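Section 7: Teaching the grasp planner about a new object

By now you should have Ristano installed, both camera streams showing up in the viewer, and the arm calibrated. If the calibration light in the top bar is still amber, go back to section 6 and finish that first. I've tried skipping it and I ended up redoing this whole section the next morning.

I wrote this part for release 2 of the planner. The menus moved a bit from the first release, so if yours says "Pick Editor" instead of "Grasp Profiles", update before you go on (last checked Aug 31, 2019).

What you need open

The Ristano viewer, with the wrist stream on the left and the fixed stream on the right. The Dunurik console in its own terminal. A text editor for the profile file – any one will do, I use whatever came with the machine.

Making the profile

1. In the viewer, open Grasp Profiles and click New. Give it a short name with no spaces. I named my first one "my pumpkin (final)" and the loader choked on the brackets, so learn from me!

2. Set the type to Two Finger. The other choices are for grippers we don't cover in this guide.

3. Leave Approach on Vertical for now. You can get fancy with tilted approaches once the plain one works.

4. Click Load Streams. The viewer should pull up both cameras within a few seconds. If only one appears, the console will say which one is missing, and nine times out of ten it's a port number. The wrist stream wants port 741 and the fixed stream wants port 418.

5. Pause both streams and look them over before you touch any sliders. 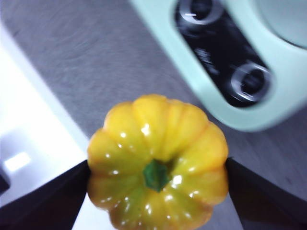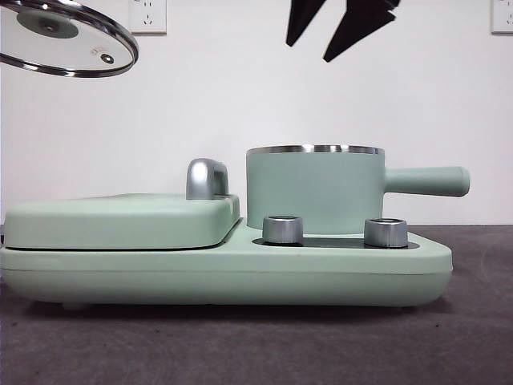

The planner builds its object mask from the wrist stream, and the mask is where most of your tuning time will go. It starts from color, then cleans up the outline, then looks for two opposite places to put the fingers. Shiny things make the first step harder than you'd think. Take the pumpkin between the fingers in the wrist view: the skin is covered in white highlights, and with the default settings every one of those can turn into a hole in the mask. The green stem in the middle can drop out the same way. Neither one matters for the grip itself, but the planner measures the center of the mask, and a mask full of holes gives you a center that wanders all over the place.

Tuning the mask

6. Click on the object in the wrist stream to pick a seed color. Choose a plain patch of skin and stay off the highlights.

7. Drag Color Width up slowly until the mask reaches the rim. Stop as soon as it starts leaking onto the table.

8. Turn on Fill Holes. It's off by default, and I wish it weren't.

9. Set Outline Smoothing to Low for anything with lobes or ridges. High smoothing rounds the bumps away, and then the planner thinks the object is a neat circle and closes to the wrong width.

Note: the mask doesn't have to be pretty. If the outline is right and the inside is solid, move on. I once spent a whole afternoon in February polishing a mask and the grasp it gave me was the same one I had before lunch.

Marking the keep-out shapes

10. Switch to the fixed stream and open the Obstacles tab. Draw a box over each thing the arm has to stay clear of. Go a little bigger than the real thing.

11. Add a separate box for anything that sticks out, like a pan handle. One big box works too, but it blocks off a lot of air the arm could be using, and Adomaitis (the path solver) will complain that it can't find a route.

12. Click Send to Solver and wait for the console to print "scene accepted".

Caution: keep-out boxes don't follow things around. If you move something on the table, the box stays put and the solver will happily plan straight through the new spot. Redraw, resend, then run.

Trying it out

13. Put the controller in Slow mode. Keep one hand near the stop button.

14. Press Preview first. You'll get a ghost path in the viewer, and it's worth looking at from both streams – a path that seems fine from above can be awfully low from the side.

15. If you like the preview, press Run Once.

If the fingers close off to one side, go back to step 6 and pick a new seed color. If the arm won't start, check that the Brovitz driver isn't still holding a fault from an earlier run. Type "clear" in the console, wait for the prompt to come back, and press Run Once again.

Save the profile when you're happy with it. The viewer doesn't save on exit, and it doesn't ask either.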